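Thursday at Ekasico: how a demonstration floor keeps its rules

The Ekasico site is in Rirkville, behind the bus depot, and the sign on the road is small enough that I drove past it. Visitors sign in at a side door. There is a single page to read before you get a badge, and the person at the desk waits while you read it. It covers where you may walk, what you may touch, and what to do if someone says "stop." Anyone on the floor can say it, visitors included, and everyone near the station is expected to take their hands off the equipment.

I went because our own group at Bralham is writing its first set of working rules for hand-held gripper recording, and I wanted to see a set that had already been used for a while. Ekasico has been recording for a project called Lumanlan, in which people do everyday table jobs with a gripper in each hand and the recordings are used to train robot arms. The goal is 2,000 accepted recordings per task. They had passed 800 on the task I watched.

The rules fit on 3 sheets, one for the station, one for the person, and one for the recording itself.

The station sheet is the longest. Tables are wiped at the start of each shift. Anything the task doesn't call for goes off the tabletop. Cables should drop from the table on the side away from the walkway, and any cable that crosses the floor should be taped or moved. The guide told us this last rule gets broken more than any other, mostly in the afternoon when stations are shifted to make room. They now do a floor check at lunch as well as in the morning. I liked that the sheet has a box for "found and fixed," so the person who reports a loose cable isn't marked down for it.

The marker cubes on top of the grippers get their own section. Both cubes are checked for scuffs, lifted corners and glare before a session. A cube with a damaged face is swapped, never patched with tape. The operator is asked to keep the faces turned so that a hand or sleeve doesn't cover them. This is a harder habit than it sounds. I tried a practice pair in the training corner and covered one cube with my forearm almost at once.

The sheet for the person is short. Sessions run with a fixed break, and the timer belongs to the operator, who can call the break early but can't skip it. Long hair is tied back if it could fall into the work. Jewelry is left to the operator's judgment as long as it stays clear of the gripper and the cube. We had a long talk about this one in the hallway. At Bralham our draft bans anything on the wrist. Ekasico started there too and loosened it after operators pointed out that nothing on the gripper turns or pulls. I think they are probably right, but I would still want it written down what "clear of" means.

The recording sheet deals with what counts as a good take. Both hands start from rest. The operator doesn't talk to other people during a take. A fumble is kept if the operator recovers and finishes, and it gets a note. Personal screens and documents must not be in view. When a tablet is part of the task, it has to be one owned by the site, signed in to no account, with notifications off. I asked how they handle people walking by. Operators know they are being recorded and have signed for it, and so has everyone else who works on the floor. Visitors sign the same form at the desk, which I had done without thinking much about it.

A few things I would change. The stop rule is on the visitor page but not posted at the stations, and it should be. Storage is tight, and boxes end up near where people work. The chairs are a mixed lot and some don't adjust, which matters a good deal when you lean over a table with a tool in each hand.

What I am taking back to Bralham is the "found and fixed" box, the operator's timer, and the lunchtime floor check. Our draft had 2 of the 3 in some form, though in language so stiff that I doubt anyone would have read it. Ekasico's sheets are written the way people on the floor talk – short lines, no numbering past the first level.

We spent the last part of the visit at a tablet station, watching a two-gripper session.
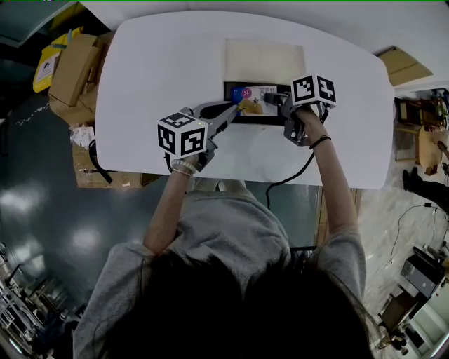 One reader at Rirkville wrote in after an early copy of this report went around, saying that the floor check only works if it has a name next to it each day. Their own shop tried leaving it to whoever was free, and within a month the sheet was being signed at the end of the shift from memory. They would also put the stop rule on the table itself, printed large, on the side facing the operator.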